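Ellerberg Ward By-election: Donations and Spending FAQ
Last updated 9/8/22

Who has to report donations?
Every candidate on the Ellerberg ballot, and any local group that spends money asking people to vote for one of them. Independents are covered in the same way as party candidates.

What counts as a donation?
Money, goods and services given free or below the usual price. If a print shop runs off leaflets and charges half, the other half is a donation and goes on the return. Time given by unpaid helpers is left out.

Is there a limit on spending?
The limit for this ward is £2,000 per candidate. It covers leaflets, posters, room hire and online adverts from the day the candidate is formally named.
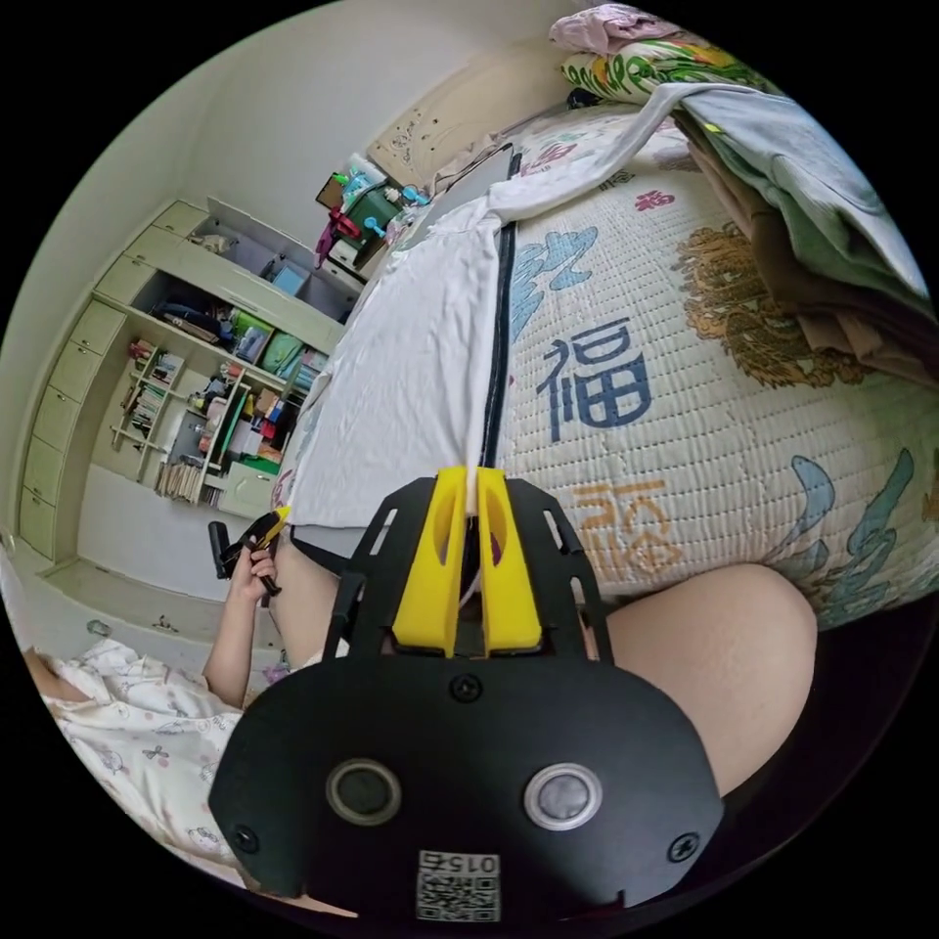
Zuweira Abugri wrote to us that the limit is too low for a ward that takes in Iston as well as the Ellerberg estates, and that one leaflet to every house uses up most of it. We have had several messages making the same point. The limit can't be changed once the election has been called.

What was spent last time?
The winning candidate declared £1,222. The other returns were lower, and 2 of them came in late.

Can a business give money?
A business based in the district can. The candidate must record its registered name and address. A gift from a firm that can't be identified has to be sent back.

Do loans have to be declared?
They do, along with the name of the lender and the date for repayment.

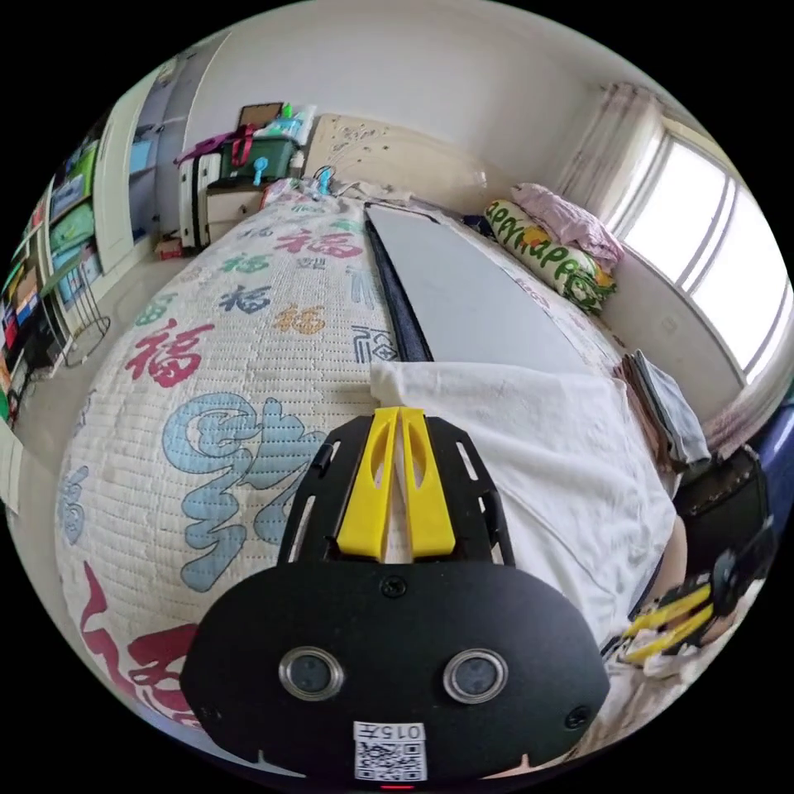

When can I see the returns?
They go on display at the Talukder Road office in October, and copies can be asked for by post. Each page costs 15p.

Who do I contact about a mistake in a return?
Write to Consuelo Arellano at the same office. Give the candidate's name, the page and the entry you think is wrong.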